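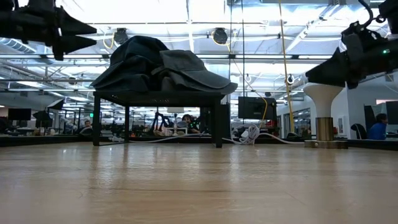 Gernton Hat Swap Returns for a Second Year, Heads Permitting

GERNTON, June – The Gernton Hat Swap is back at Pelleo Hall, two years after Etelka Halász first suggested that the town owned more hats than it wore.

Residents may bring up to two hats and leave with the same number. Last time, roughly 300 changed hands, and 37 went home with the person who brought them.

"People get attached once they see someone else trying it on," said Halász. 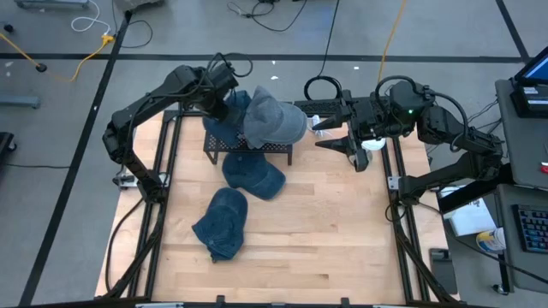

Hats clustered on a small stand on a wooden tabletop.

Doors open at 10 a.m. Admission is free. Sang Thái will steam and reshape felt hats at the Brultier Street entrance. Bicycle helmets will again be politely declined.

Press contact: Sang Thái, Gernton Hat Swap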